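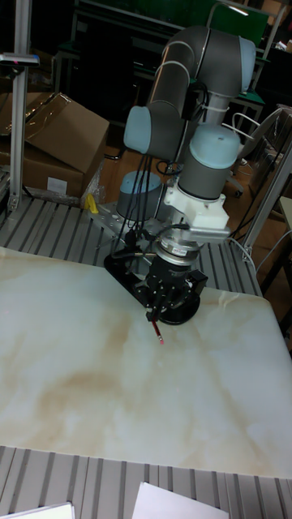 How often do the zip ties on the arm need replacing?
Every 200 sessions, or sooner if a tie has slid toward a joint. Swap the whole set in one go and leave enough slack for the elbow to fold all the way.

Zusa cell: setup and care notes
Maintained by Gemma Rowbotham and Dace Jõgi

Welcome! Zusa is our drawing and writing cell, and it's a real pleasure to work with once it's bolted down and zeroed. These notes cover the arm, the gripper and the marble-pattern top.

Setup
Bolt the mounting plate to the slotted table before you hang anything on the wrist. The order from there is adapter, sensor, gripper, cables. Run urow_zero with nothing in the fingers and wait 8 seconds for the reading to settle (it's fun to watch the drift flatten out!). Then load the pen, tip down, and jog in 2 mm steps until it's just over the surface. 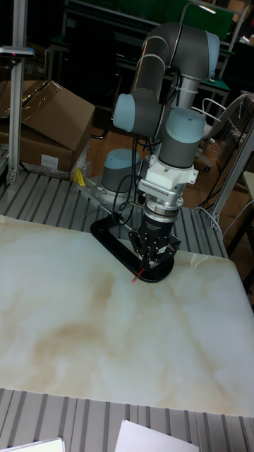

Pen held in the fingertips, arm folded over the marble-pattern top.

Regular care
- Check the finger screws with the small driver. Snug is plenty.
- Wipe the top with a soft damp cloth. Solvent dulls it.
- Follow the cables from elbow to gripper by hand, power off.
- Rerun urow_zero after any work on the wrist.

Known issues
Error 13 at startup is nearly always the gripper plug. Push it home and restart. If the fingers close unevenly, load the Echeverría grip profile again; the Zastach one is older and squeezes too hard for pens.

Dace keeps the spare screws and is delighted to show anyone how to rebuild a finger.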